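Name meanings missing from the letter pages
Opened: 15 August 2014
Site: Belay (names from myth and folklore)
Status: waiting on one check

What was reported

Hello all, and thank you for being so patient with me. Several lovely readers have written in to say that the river spirits have lost their meanings. If you open the letter O and click on Ondik, you get the heading and the little pronunciation note, and then nothing at all where the story ought to be. Istness does the same under I. I counted 26 entries like this before my tea went cold, and every one of them was added in June.
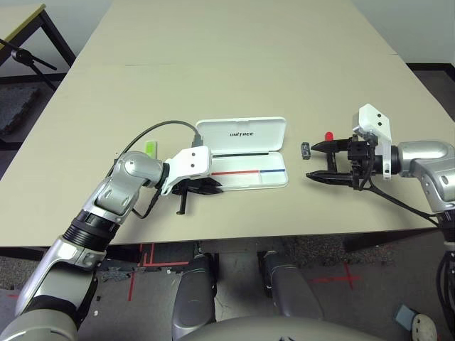
What I tried first

I saved the Ondik page again from the Workora editor, which brought the meaning back for a few minutes (hooray!) and then it vanished once more. I also tried 2 other browsers, in case it was only mine being silly, but they showed the same blank space.

What seems to be going on

The June names were pasted in from my old notebook file, and I'd typed the origin as "water, spirit" with a comma. Workora reads that as 2 separate origins, can't find a page for either, and hides the whole story. The older names all say "water spirit" and they are perfectly happy. 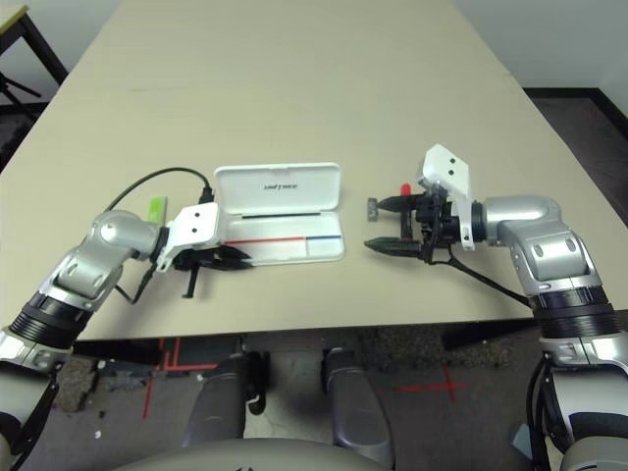 So I've taken the comma out of Ondik and Istness, and both have kept their meanings since breakfast. I'll work through the rest this evening, letter by letter. Could someone at Workora please tell me whether the search list needs rebuilding afterwards? Searching for "river" still brings up the old blank versions, and I'd hate for anyone choosing a baby name to miss them.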